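# Shared workshop's home-built suturing robot gets its own bench at Flusamau

**14th October**

If you have been down to the Flusamau workshop on any evening since February, you will very likely have noticed the corner bench with the lamp pulled low over it, and perhaps wondered why the people there were so quiet. They have been building a pair of robot arms that can sew, and last week the members agreed (cheerfully, and after rather a lot of tea) that the project may keep that corner until the end of the winter.

The arms go by the name of Stalirer, which began as a spelling mistake on a parts box and has stuck. They are driven from a set of hand controls at the next table, with a screen in between, and each arm holds a long thin instrument with a little wrist and a pair of jaws on the end. The small jaws and wrists are the one thing the group did not try to make themselves. The stands, the motor boxes, the wiring and the controls were all put together in the workshop or on somebody's kitchen table at home, and the whole build has come to £918 so far, a good part of it spent on cable.

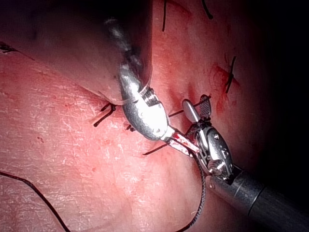
Getting the two arms to work close together has been the long job. Either one of them could move a washer from one saucer to another by Easter, and very pleased everyone was too, but passing a thread between them is quite another matter, and for weeks the tips would drift a little each time the controls were let go and picked up again. The cure came in the end from fitting stiffer springs inside the motor boxes, along with a small change to the program that tells the arms where they are when they start up. The springs came from Cillarer, the hardware shop by the bridge, which kindly let the group rummage through the odds and ends drawer and charged them £10 for the lot.

There is a good deal still to do. The left-hand control is heavier than the right, and anybody who sits at it for more than 20 minutes gets up rubbing their wrist, so a lighter handle is being printed at the moment. The group would also dearly like a way of feeling how hard the jaws are pulling. For now the person at the controls has to judge it entirely by eye from the screen, watching how the thread lies and how the surface gives, and that takes more practice than you might suppose.
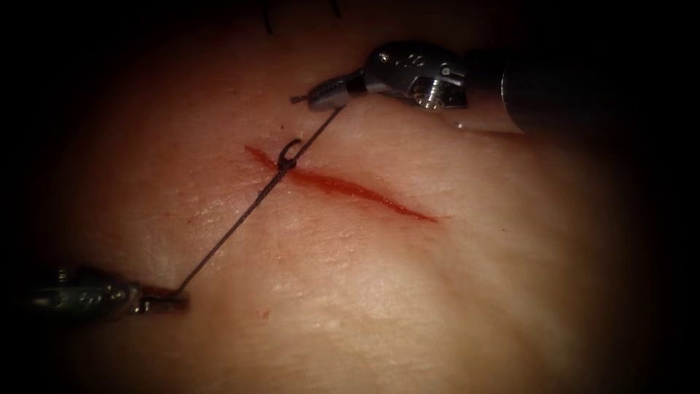

Stitching was chosen, by the way, mostly because it is so unforgiving. A knot asks both arms to do something fiddly at the same moment, and any slack in the cables shows itself straight away. No one at the bench has the least intention of sewing up anybody, and they would like that to be understood, having been asked more than once!

Drawings for the stands and the control handles will be put up in the Seidel room, next to the kettle, and copies can be had for the cost of the paper. Anyone who would like a turn at the controls is warmly invited to put their name on the sheet by the door. Please bring your reading glasses if you use them, and do leave the lamp where you find it.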